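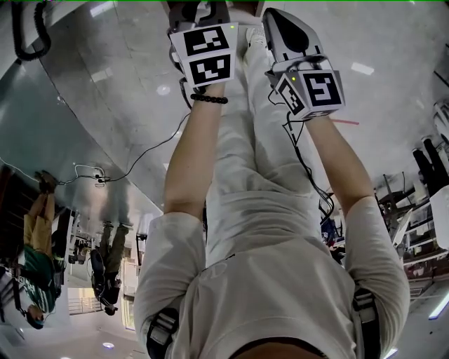
**Lighting under an open staircase in a big room?**

Hi all, hoping for some advice before Saturday. We've taken on a large hall in Dilside with a white corrugated ceiling and long fluorescent lights, and a brown wooden staircase going up one side. The main floor is bright enough, but underneath the stairs I can never decide what to do. The underside is painted white with the beams left showing, and I'd love it to feel like a proper part of the room (maybe a bench and some coat hooks!). Would you stick with tubes or go for something softer?

*Sławomir Kozłowski*

**Gretix**

What a lovely problem to have! I'd keep a long fitting up under the slope and add a smaller light lower down, so you get some glow where people sit. White paint is your friend, it bounces everything around.

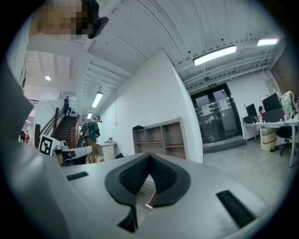 *Wooden stairs with lights fixed to the underside*

We left our handrail dark brown and I'm so glad we did, as the colour hides finger marks beautifully. Do get an electrician for anything wired in, and have them check the fixings while they're up the ladder.

**brosent1579**

Softer. Tubes make me squint.

**Szulc**

Agree with Gretix on the white. Put the hooks at the tall end, though, or you'll bump your head every time you reach for your coat. I did that for 2 winters before I moved mine.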